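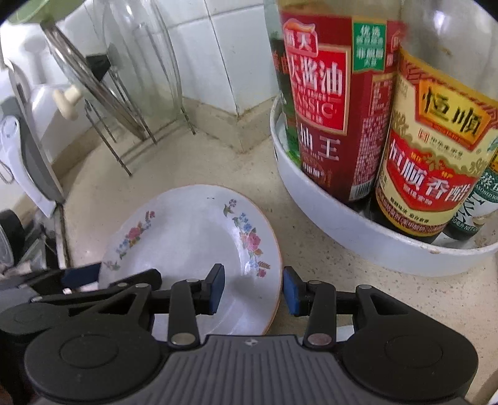

Floral rim plate, gold-toned edge line, white glazed ceramic.

Grutora tableware set - plates and bowls

Supplied by Hurnel for rental kitchens and small canteens. The plates are white ceramic with painted flowers on a wide rim. The bowls are stainless steel with a polished interior and nest for storage.

Minimum order: 6 plates or 2 bowls
Carton quantity: 50 plates
Stock at Drarnard depot: nearly 4000 pieces

Stacking: plates at the base, bowls nested on top. Lift bowls off one at a time - dragging them marks the glaze. Dry steel with a soft cloth after washing to avoid water spots. Do not use scouring powder on the painted rim.
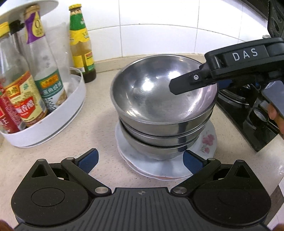

Mottram writes that the bowls stick together if nested damp, and asks whether plates can be ordered without the flowers. Plain plates are listed separately under the same range.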